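# Recording Hand-Guided and Remote Demonstrations for Counter Tasks

This guide is intended for operators who record demonstrations at the Tredemau kitchen stations. It covers preparation, hand-guided recording, remote recording, and review. Operators who have not completed the safety briefing should do so before continuing. Questions about station access should be sent to Clodagh Tully.

## Before you begin

1. Confirm that the emergency stop is within reach of the person who will guide the arm.
2. Open the session in the Vasdale recorder and select the correct station profile.
3. Check that the wrist view is live and that both fingertips are visible in it.
4. Open and close the gripper 2 times. If either finger drags or hesitates, stop and report the fault.
5. Enter the task name exactly as it appears on the task sheet. Misspelled names are stored as separate tasks and must be merged by hand.

## Choosing a method

Hand guiding is the preferred method for tasks with light contact, such as lifting a cloth or turning an object on the counter. The operator feels resistance directly and tends to produce shorter, smoother paths.

Remote control is preferred when the operator's hands would block the wrist view, or when the task sheet calls for both arms. It requires more practice. New operators are asked to complete 10 remote practice runs before recording anything that will be kept.

Do not mix the two methods within a single demonstration.

## Recording by hand

Place the arm in guided mode and hold it above the wrist joint, with fingers clear of the camera. Start the recording, wait until the status light is steady, and then begin to move.

Approach the object from above at a constant speed. Open the gripper fully before the fingertips reach the height of the object. With soft items, lower the fingers on either side of the thickest fold and close slowly. A cloth gripped by a single thin layer will often slide out during the lift.

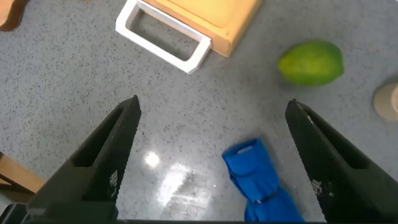 Once the grip is secure, raise the arm straight up before moving sideways. Sideways motion close to the counter pushes nearby items out of place, and the next demonstration will then start from a layout that does not match the task sheet. Release the object only when it is over the target area, and return the arm to the rest pose before ending the recording.

If you make a mistake, finish the motion in a safe manner and mark the take as rejected. Do not pause partway through to correct it.

## Recording by remote control

Seat yourself so that you can see the station monitor without turning your head. Engage the Mornetti hand controller and hold still until the arm has matched its position. Set the motion scale to 40 percent for all contact tasks. Full scale may be used only for free movement between stations.

Work from the wrist view during the final approach and from the overhead view at all other times. Glare from the ceiling lights can hide the edge of an object on a glossy counter. Where this occurs, adjust the blinds or the lamp before recording, and leave the lighting unchanged until the set is complete.

## Varying the layout

Move the target object between takes. Change its angle as well as its position, and reshape soft items by hand each time. Other objects should remain on the counter unless the task sheet states otherwise. A full set consists of 80 accepted takes.

## Review and submission

Play back each take at normal speed. Reject any take in which the operator's hand covers the wrist view, the gripper strikes the counter, or the object leaves the target area after release. Add a short note when the reason is not plain from the playback.

Submit the completed set to Morenike Akpan for approval. Sets returned with comments should be corrected under the original session name. Requests for changes to a task sheet go to Rónán Ó Néill.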